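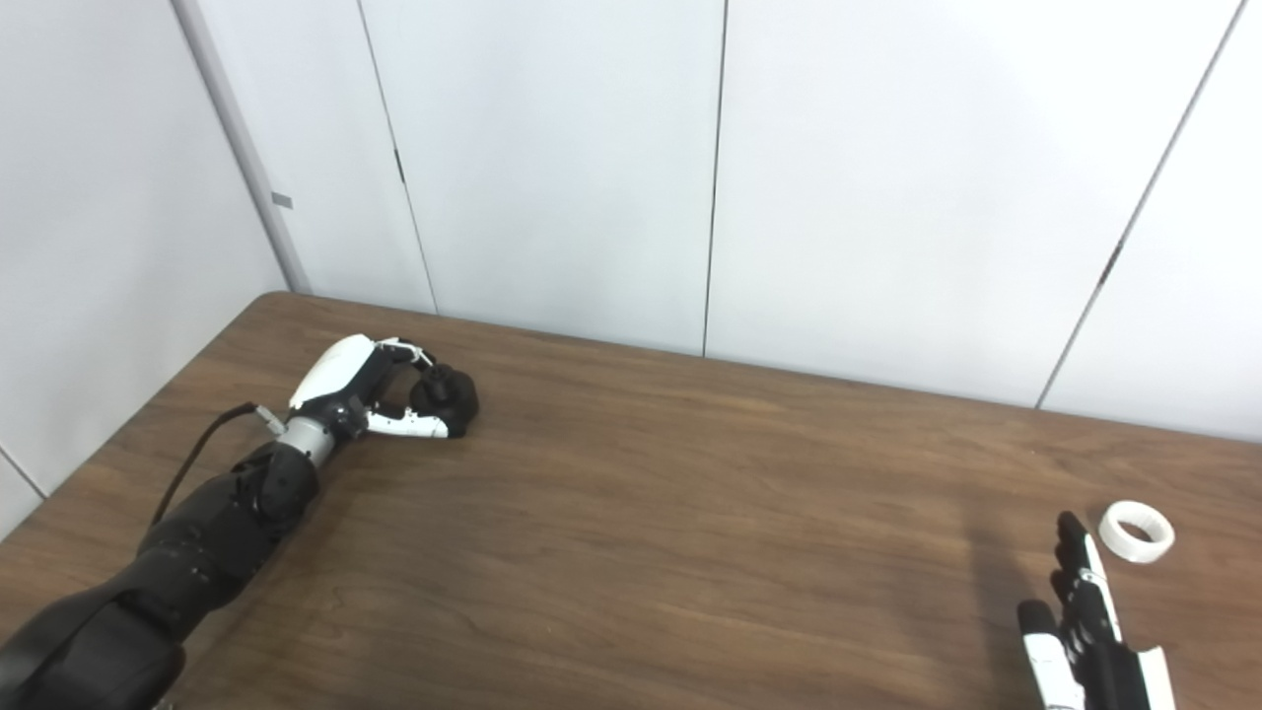 ## Looking after a wooden table you use every day

I've had wood tables my whole adult life and I've ruined two of them, so take this as advice from someone who learned it the expensive way. The first one got a pizza box straight from the oven of the place downstairs. The second I "cleaned" with bleach spray every night for a year, until the top went gray and fuzzy like an old fence. Sad!

### Daily wiping

Warm water, a drop of dish soap, a cloth you've wrung out hard. Wipe with the grain, then go over it again with a dry towel. My neighbor Kinga swears by old T-shirts for this and I've come around to her way of thinking (the collar ends up as a shoe rag).

Skip anything with a lemon on the label until you've read the back. Plenty of those sprays are mostly silicone, and if you ever want to refinish the top, the new coat will pull away in little craters.

### White rings from cups

If the mark is white, you're probably in luck - it's moisture caught in the finish and hasn't reached the wood. I lay a thin cotton dish towel over it and run a warm iron across, no steam, a few seconds at a time. Lift, look, repeat. Mayonnaise left on overnight also works, though the kitchen smells like a deli in the morning.

Black marks are a different story. That's water down in the wood itself, and you'll be sanding.

### Is it oil or varnish?

Put a drop of water somewhere you don't care about and go make coffee. If the drop is still sitting there like a bead when you get back, you have varnish or something like it. If it's left a dark spot, it's oiled or bare, and probably thirsty.

For oiled tops I do a coat in July and another after the holidays. Rub it in, wait 18 minutes (I set the oven timer, and yes, I got that number from my uncle Fidel), then wipe off every bit you can. Sticky tables come from people being generous with the oil. And please spread the rags flat outside to dry, away from anything that burns. A balled-up oily rag can catch fire all by itself.

### Scratches

Rub a walnut over the small ones, the nut and not the shell. For deeper ones I use a wax stick a shade darker than the table, since lighter wax always shows. Scrape it level with an old library card and buff with a sock.

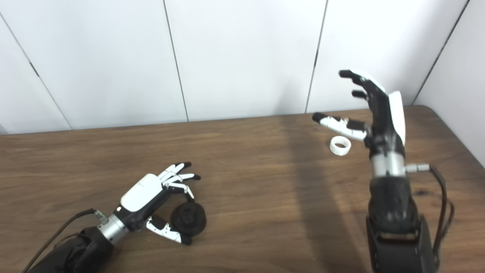
If the scratch catches your fingernail and the wax keeps popping out, sand that spot lightly with 80 grit only if the top is solid wood and you're ready to do the whole thing over. On veneer you'll go straight through. Ask me how I know about my sister's sideboard.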